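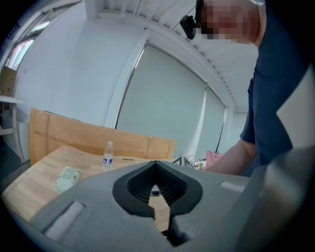 Clearing the table, finally

February 24, 2024

So I'd been promising myself since December that the work table would get a proper going-over, and today was the day! I gave it 15 minutes before lunch, which became most of the afternoon (you know how that goes).

I love a wooden table, I really do, but a flat surface in my life just fills up. A water bottle gets set down, then a packet of something, then some little odd thing I can't bring myself to throw out, and before long I'm eating my sandwich standing at the counter.

The tall piece of cardboard along the back is staying, by the way. Soledad Nakamura keeps asking when I'm going to recycle it, and my answer is never -- it stops small stuff from rolling off the far side, and it's creased in all the right places by now.

My system, if you can call it that, is four piles: keep here, keep somewhere else, give to Soledad, trash. The "somewhere else" pile always wins. I found a Zoltberg catalog I'd sworn was lost and a Jetener receipt for $182 that I would rather not have been reminded of.

Still to do: the drawer underneath. I opened it, looked in, and closed it again. Maybe next weekend, if the weather's bad and I've got a big enough pot of coffee on!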